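Household Notes: Washing Up at a Single-Basin Sink

Since moving to the Sowah apartment, this household has reviewed its dishwashing routine. The kitchen has one stainless steel sink and no second bowl for rinsing, and the following practice was adopted in August.

Plates and bowls are washed in small groups. Plastic items go first, as they hold grease longest once the water has cooled. Dish soap is diluted before use: 30 ml to 500 ml of water, kept in a pump bottle. Sponges stay in the holder behind the sink and are replaced monthly. The counter filter is reserved for drinking water and is not to be used for rinsing.

Large pots are the exception. They are soaked overnight and washed separately after breakfast. The question of a folding rack remains open; the Oltum model was considered and found too wide for the ledge.
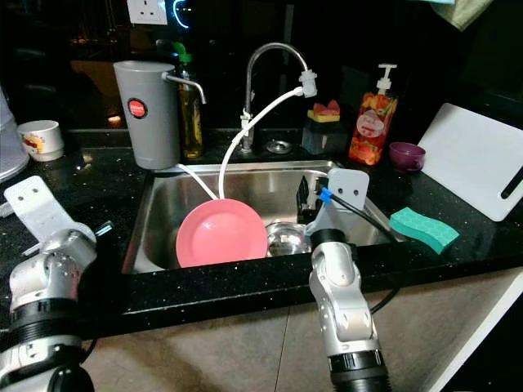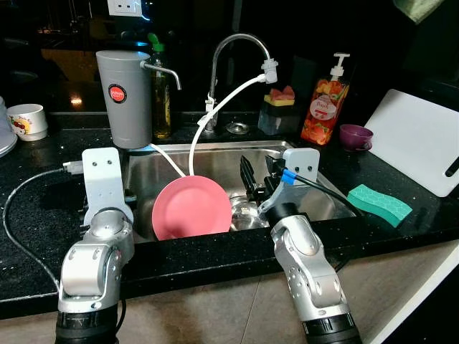
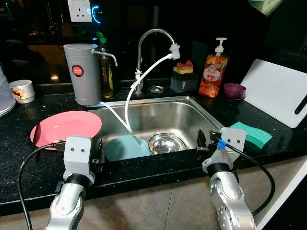 A plate and a metal bowl in the basin, with the white hose on the faucet.

Lavanya Krishnan wrote that she would wash metal bowls before anything plastic, that 30 ml of soap seemed generous for a household of this size, and that a monthly change of sponge was too seldom in warm weather.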